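Stendura Task Runner: Frequently Asked Questions

What does the Task Runner do?
It takes a written instruction, splits it into steps, and sends each step to the perception and control modules. It does not replace the arm's own safety controller.

Which planner does it use?
The default is Plutberg, a sampling-based planner with a fixed time budget. If no path is found within the budget, the step is marked failed and the arm holds position. The budget is set in planner.budget_ms and defaults to 286.

Can I use my own detector?
Yes. Any process that publishes labeled masks with a confidence value will work. Masks must be in the head camera's coordinates. Registration is covered in the Bastum adapter notes.

Why does the runner stop with "stale view"?
The newest camera image was older than the limit when the step was due to start. Check the clock offset between the camera host and the control host first. Raising the limit hides the fault and leads to missed grasps.

How are clear objects handled?
Poorly, if you rely on depth alone. Film wrappers and unlabeled plastic often return no depth. Set fusion.mode to color_first for these. The point cloud is then used only to find the table plane, and grasp height is taken from the plane plus the class default.

What does the table-clearing task look like?
The task file clear_table.yaml defines one container and an open list of items. The container's opening is found once, at the start of the run, so the lid has to be open before then — the runner has no step for opening it. Item poses are refreshed before every grasp.
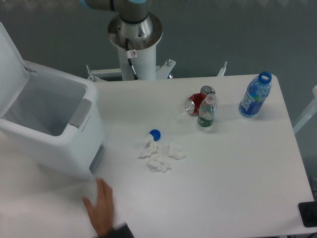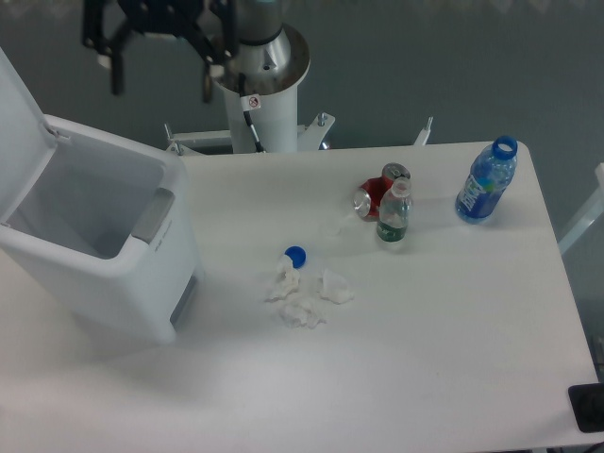
Head views of the table-clearing layout, with the bin open on the left and the tissues, blue cap, red can and bottles still on the table.

Can a bottle and its cap be treated as one item?
Only if they overlap in the mask. A cap lying apart gets its own ID and its own grasp.

How many retries are allowed per item?
Two. After that the item goes on the skip list until the next run. Cosimo D'Amico maintains the retry logic; send him the run log and the task file with any report.

How long are logs kept?
30 days by default. Images are stored separately and are not deleted with the logs.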